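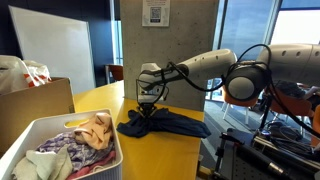

The clothes nobody wears tend to end up in one place, and in most houses that place is a basket. It starts as clean washing waiting to be put away. By December it's a holding pen for jumpers that pill, tops that shrank and the colourful things bought for a wedding.

Chak-lun Wei sorts clothing for a living. He manages the donations floor at Skurkstead, a second-hand clothing business that took in 3,779 bags last year. He's been at it for 14 years and has firm views on how a household clean-out should go.

"Get everything onto a table," he says. "A bed is too soft and too low. You stop after five minutes and lie down."

His method is slow. Tip out a little at a time and leave the rest in the basket. Pick up one garment, shake it, lay it flat and look at the cuffs, the underarms and the collar. Then it goes in a pile: wear, mend or give away. Dark cottons need the most care, as navy and black hide stains under indoor light but show them at the window.

Long sleeves cause trouble too. They wrap around whatever is beside them, so Wei lifts a top from the middle, lets the arms drop and folds them in last – a habit he picked up at his first job, at a laundry called Tornunari.

Most people own some 27 tops, he reckons, and wear the same few. He doesn't suggest a target. If the drawer closes, you're fine.

For the give-away pile he likes a cardboard box with the flaps open. Plastic bags are all right for carrying, but they slump, and anything folded inside comes out creased. Keep pale fabrics away from new dark ones if there's any chance of damp in the car.

The mending pile gets a deadline. Wei gives his until the end of the month, and whatever still has a button missing goes in the box with everything else.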